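We use cookies to remember your login and show the newest replies first. Accept | Manage settings

Palomino Water Talk > Local Districts > Losside recharge ponds, anybody been to the meetings?

orchardgate_nc
Evening, all. I've been reading the Losside Irrigation District packet for the new recharge ponds and I'm trying to be fair to it, I really am. They want 300 acres off Orkach Road to soak up flood flows in wet years, and I love the idea of putting water back in the ground. My trouble is the canal turnout. The packet says it can carry what they need "with modifications" and then never says what the modifications are or who pays for them! Our well dropped 40 feet in the last drought, so I have a dog in this fight. - Nahuel Carrasco

ditchtender
Hi Nahuel, good to see you on here again. The modifications are in appendix C, which for some reason they only had on paper at the counter. It's a new gate and a longer concrete apron. I thought it looked pretty reasonable myself, and the grower assessment doesn't go up until the second year.
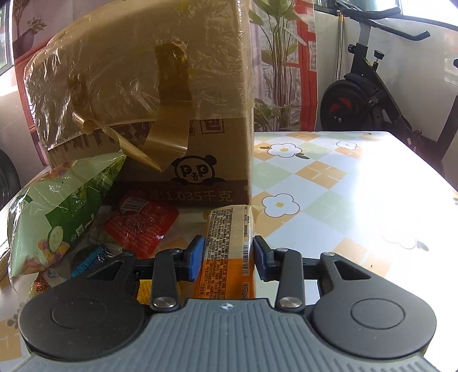
emosquera
Appendix C leaves out the farms downstream, and I'm sorry to be the grump about it. I've been on the Drukunville lateral since before they lined it, and every time somebody upstream takes a bigger sip we get the short end in July. I went to the December workshop and asked who decides what counts as flood water, and the answer was "the operations plan," which isn't written yet. The type on the assessment table is about as dense as the black print on that snack package by the box, and I had to borrow my wife's glasses to find our parcel. Please don't vote for something until the plan is on the table, that's all I'm asking. - Édgar Mosquera

ditchtender
Édgar, I hear you, but the district only has rights to the high flows, and that's in the permit application. Nobody is touching your July water.

emosquera
Application, my friend. It hasn't been granted!

orchardgate_nc
Well, you've both given me homework, and thank you kindly. I'll go by the counter in the morning and ask for appendix C, and I'll ask about the operations plan while I'm there. If they'll let me make copies I'll bring a set for each of you (the coffee place by the feed store is fine with me, Édgar, if your knee is up to it).

Contact the moderators | Copyright Palomino Water Talk | Back to top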